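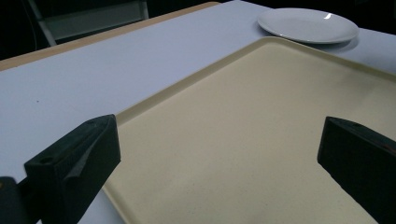 Glória Arruda learned to bake bread from a radio. Her grandmother kept one on the kitchen shelf in Rorkstead, and the two of them kneaded to whatever was playing. "If it was a slow song, we got a dense loaf," she says, and laughs so hard she has to put her coffee down.

These days she runs a Saturday-style bread class out of her own kitchen, though it can land on any morning she's free, and I came away from it wanting to bake everything! She has kept a sourdough starter going for 11 years. It lives in the fridge door next to the mustard.

"People are scared of it," she says. "They think it will die if they go on vacation. I left mine for most of July once. I fed it twice and it was bubbling again by supper."

Her basic loaf takes 621 grams of flour, a number she got by weighing what her grandmother scooped with a chipped mug. I asked if I could round it down. "You can," she said, "but then it's your bread." (I rounded it down. It was great.)

What she loves most is rye, the darker the better, with caraway and a spoonful of molasses. She bakes it low and long, then wraps it in a towel and makes everyone wait until the next day. Her neighbor Sreekumar Arumugam has never managed it. "He comes over with butter already on the knife," she says.

Next she wants to try a flatbread her friend Idalina Quintela makes on a cast-iron pan, with green onions folded through the dough. "I've had it four times and I still can't get the edges right," Glória says. "She's coming over tomorrow to show me again."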